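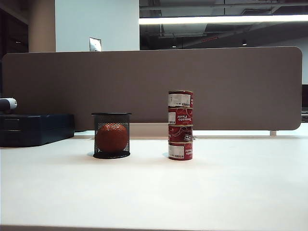

I have been making the same potato and leek soup since I moved into this apartment, and in June I finally wrote down what goes in it. My neighbor Johanna Hofstetter asked for the recipe and all I could tell her was "some leeks."

The answer is 4 leeks, white and pale green parts only, and 5 medium potatoes. Yukon Golds hold up well. Russets fall apart, which is fine if you like it thick. I slice the leeks, swish them in a bowl of cold water, and lift them out so the grit stays behind.

Melt a good lump of butter in a heavy pot over medium-low heat. Add the leeks and some salt and put the lid on. They should go soft and sweet and not pick up any color. Mine took longer than I expected when I timed the whole thing, start to finish: 38 minutes, including peeling.

Then the potatoes go in, cut small, with enough chicken stock to cover them. Simmer until a fork goes through. I mash about half against the side of the pot with a wooden spoon. I used to blend it, but I got tired of washing the blender.

Off the heat, stir in a splash of cream and a lot of black pepper. A spoonful of mustard is good too. Marisol Quispe puts dill in hers and I have come around to that.

It keeps for a few days in the fridge. It gets thicker overnight, so add a little stock or water when you reheat it. I haven't had good luck freezing it. The potatoes go grainy.

Johanna made it last week with bacon on top. I'm trying that next.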